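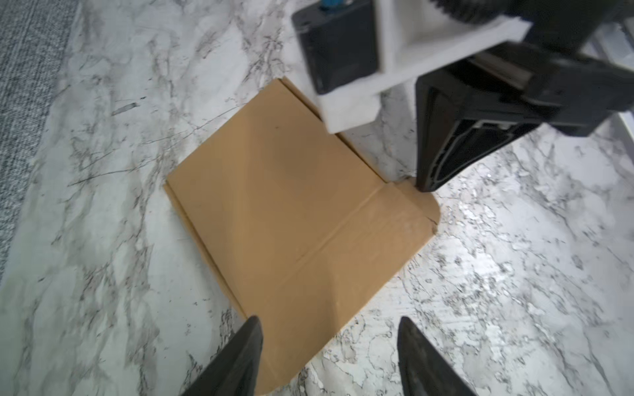 Putting a flat box back together

In our house we keep the cardboard boxes flat between two moves, or between March and the next big tidying. They take little room this way, but many people lose patience when they must build them again. I give you the manner I have learned.

First, choose a smooth, hard surface. A table top is good, a carpet is less good. Lay the box flat and look for the folds it already has. Bend each fold gently in both directions before you try to open anything. Old cardboard is stiff and it tears first at the small tabs, so go slowly there.

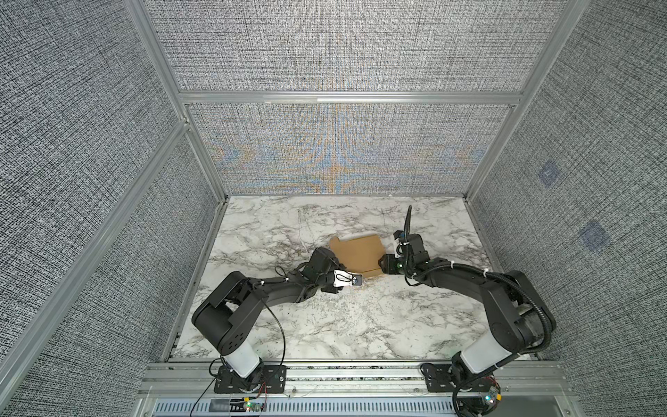 Gadisa Gebreyes wrote to me that bending in both directions makes the fold weak, and that one direction is enough if the box will carry books. I accept this for heavy loads. For clothes and toys I still do it my way.

Next, put one hand on each side and open the box like a big book. Do not pull on one flap only. If two panels stick together, slide a wooden ruler between them and move it along. 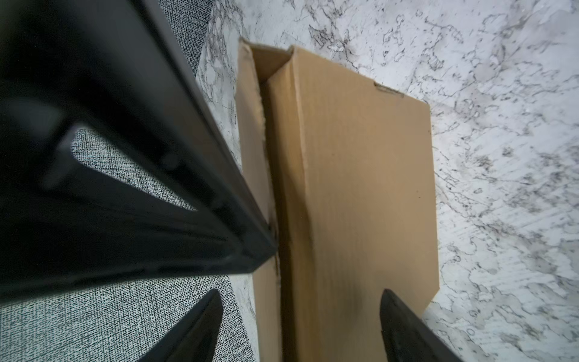 When the sides are standing, fold the short flaps of the bottom to the inside, then the long ones over them. Tape the middle line and continue the tape 5 cm up each side. I use the brown paper tape from Birico. For a heavy box, put 2 strips more across.

A box with a small tear can still be used. Close the tear from the inside with tape and write "light things" on the outside.

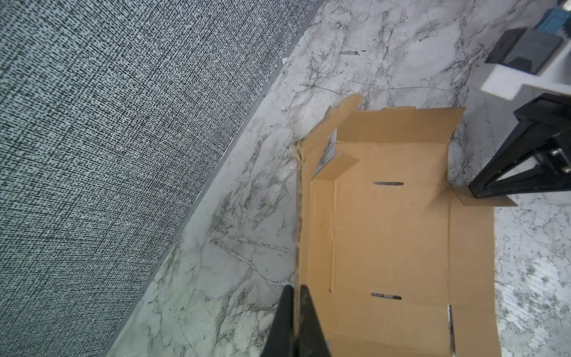
Leave the top flaps open while you are filling, and press them outwards so they do not fall on your hands. When I packed for Skerkgate I did 6 boxes in one evening, and the slowest part was finding the scissors. Keep them in your pocket, closed, or tie them to the table leg with a string.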